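Hauwa Okoro
2023-03-30

OK so the equipment budget for our little lab is due and I have opinions. Thread, because I've been talking to my spreadsheet for a week and it doesn't talk back.

The question on my desk: do we buy a multi-fingered hand this year, or do we get another plain two-jaw gripper and put the rest into compute? I've changed my mind four times. Five if you count this morning in the shower.

Start with the quotes. Farkas wants 36 thousand for the hand, and that's the hand by itself. No arm, no mount, no cables (cables!!). Riveo came in at 18 thousand for a simpler one with fewer joints, and they threw in the wrist adapter without me begging.

Then there's Kumoson, who will rent you one. I'd love renting if the minimum term were shorter. By the end of it we'd have paid almost 200 percent of what the Riveo costs to buy, and then we'd have to mail it back.

What changed the conversation is that we do so much in simulation before touching hardware now. Project Prundivard (yes, I named it, no, I won't be taking questions) is all small-object pickup on cluttered tabletops, and the sim work costs us electricity and my patience.

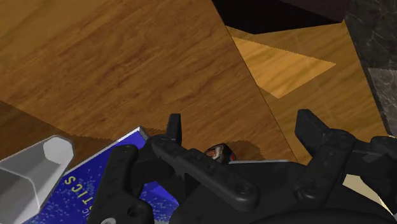
Prundivard in sim: fingers on either side of one small roundish thing, blue box close by on the left.

Look how tight that is! There's a box right next to the hand and a gray hollow thing next to that. A big chunky palm needs room, and when you're shopping from a brochure you only ever see it floating on a white background. So palm size went on my list of questions for every vendor, right up near the top.

Second thing on the list: spare fingers. Ask what one costs and how long it takes to ship. Farkas told me June. For a finger! If we crack one in week two, that's our whole spring gone, so I'm adding a spares line to the budget no matter whose hand we pick.

Third: fasteners. I know, boring. But if I can swap a fingertip myself with a hex key I'm a happy woman, and if it has to go back to the factory I want that in writing before I sign anything.

I've also put down 160 hours for setup and calibration. My boss thinks that's padded. My boss has never tried to get a new driver talking to an old controller.

Where I've landed for now: the Riveo hand, a full set of spare fingers, and whatever's left goes to a second workstation so two of us can run sim jobs without fighting over the one good GPU. The plain gripper we already have stays on the bench as the backup.

If you've bought a hand in this price range, please tell me what you forgot to budget for. I still have a few days before I have to hit send, and my replies are open!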